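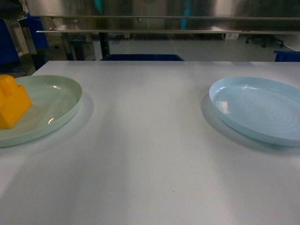 My new old watch

In April I bought a watch for the first time in my life. Before that I had only watches that were given to me, first by my father and later by my employer, and I never had to choose. To choose is much more difficult than I expected.

I wanted something small. My wrists are thin, and most watches for men which I tried in the shops in Stunumthorpe looked on me like a kitchen clock. The young man in the shop was very polite and said that large watches are what people ask for now. I thanked him and took the bus home.

Then I remembered that Mererid Kneath repairs clocks and watches in Sorncombe, in the narrow street behind the post office. She had a tray of second-hand ones in the window. I asked to see a Lockwood with a cream dial, hand-wound, with a steel case of 33 mm. It has thin gold-coloured numbers and a small separate circle for the seconds. When I put it on, it was as if I had worn it already for years.
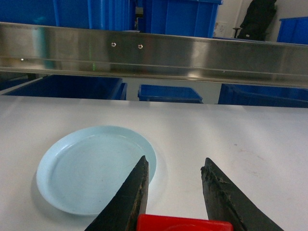 Pale blue plate on the white table.

The price was 78 pounds, with the cleaning included. I did not try to bargain. In my country one would, but I have lived here long enough to know that it makes people uncomfortable, and besides I found it a fair price.

There was one condition, that I must leave it with her until she had changed the mainspring. I came back after two weeks. She showed me the old spring, which was quite tired and flat, and let me look at the movement through her glass. I understood very little of what I saw, but I could see the balance wheel going to and fro, and I stood there until the next customer came in.

How it keeps time

It gains 30 seconds in a day if I leave it lying on its back at night. If I stand it on its side, with the crown up, it gains less. Mrs Kneath told me this trick and I did not quite believe her, so I wrote down the difference every morning at seven, by the radio signal, and she was right. Now I sleep with the watch standing against a book.

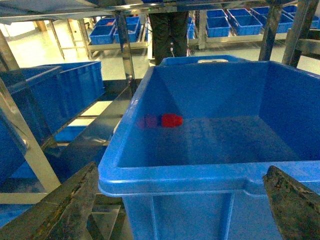
I wind it also at seven. At first I was afraid to turn too far and I stopped much too early, so that the watch was dead by the evening and I missed the beginning of a concert. You have to turn until you feel that it does not want to go any further, and there you stop. After a few days the fingers know it.

It is not waterproof, not even a little. I take it off before I wash up and put it in my shirt pocket. Once I forgot it there and looked for it in the whole flat.
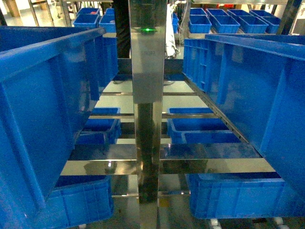 The strap

The strap that came with it was black, stiff and too long for me. The end stuck out like a tongue. I ordered a shorter one from Lascombe, in brown leather, and waited 4 weeks for it. I wanted to change it myself and bought the small fork-shaped tool, but one of the spring bars jumped away and went under the fridge. I found it with a torch and a ruler.

If you want to do the same, do it over a towel. The second bar I did over a towel and it was finished in a minute.

The brown strap was rather light in the beginning and I was a bit disappointed. Now it is getting darker on the side where the buckle is, and I like it better. The black one is in the drawer, and if somebody with a bigger wrist would like to have it, please write to me.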